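Sat 13 June

Up before six because the bin lorry comes early on our side now. Could not get back to sleep, so I made tea and wrote up the crossing times from yesterday while they were still fresh. The average wait at the Brandel Road lights was 58 seconds for someone on foot. In the evening it was longer, but I only stood there for a short while and would not trust it.

The council letter arrived on Thursday and I have now read it properly. They are going ahead with the on-demand bus in place of the 2 and the old market service. Honer will run it. You ring up or use the app, and a minibus comes to a stop within 200 metres of where you are. It starts in October if the drivers are found in time. The letter is four pages long and the fares are on the last one, in small type.

I have mixed feelings. The 2 has been half empty in the middle of the day for years, and I have often been the only one on it past the hospital. But it comes when the timetable says it will, more or less, and you can plan a morning by it. With the new one you get a window of twenty minutes. If you have an appointment you will have to book the window before, and then sit about.

Walked down to the library for the drop-in. It was in the upstairs room, with a map on the wall and two people from Honer with name badges. I asked how the computer decides who gets picked up first. The younger one said it groups people by direction and tries not to add more than ten minutes to anyone's trip. I asked what happens when it can't. He said that it offers a later bus. I asked whether a person could overrule it, say for a hospital trip, and he wrote that down.

Muthoni Lema was there too. She drives for Arain at present, on the school contract, and has been asked whether she would move across. The money is slightly better and the hours are worse. She told me the trial bus in Dimow had trouble with the narrow lanes behind the church, where the route planner kept sending it although the road sign says no vehicles over two metres wide. The drivers just went round the long way and then the system marked them late. They have fixed that now, she thinks, by someone going in and blocking the lane by hand.

We had a coffee after. She showed me the driver's screen on a leaflet. It gives the next stop and the one following, and nothing further, so you never know where you will be in half an hour. She does not like that. On the school run she knows every gate.

Bought potatoes, onions, a light bulb for the landing and a new inner tube. The bulb is the wrong fitting. I shall have to take it back on Monday.

Caught the 2 home from the library as it was starting to rain. Eleven minutes late, with no reason given. A man at the stop said the lights at the top of the hill had been stuck again, and we did sit there through three changes before getting across. They are meant to give way to buses. There is a little aerial on the pole for it. Either the bus does not talk to it or it does not listen.
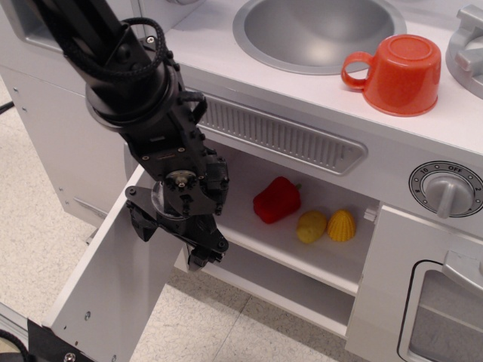 After lunch I filled in the feedback form. It wanted one box ticked for each question and there was no box for "it depends". I used the space at the end and asked for three things: a telephone number answered by a person until seven in the evening, the hospital trips to be kept at fixed times, and the shelter outside the chemist to stay where it is even if the stop goes. It only allowed a few lines, so I wrote small. Posted it in the wall box by the garage.

Mended the puncture. The old tube had gone at the valve, so no use patching it. Rode as far as the ring road and back to test it, and the cycle lane is still coned off for 100 yards by the roundabout with no one working there. There was a queue of cars back to the garden centre. I got past them all on the inside, slowly.

Rang my sister. She says they had the same kind of bus in her town and she uses it twice a week, mostly for the swimming baths. Her complaint is with the app, which logs her out. I said I would be using the telephone.

Soup for supper. Rain stopped by eight. Must look up the time of the last train for Wednesday and put the clock on the cooker right.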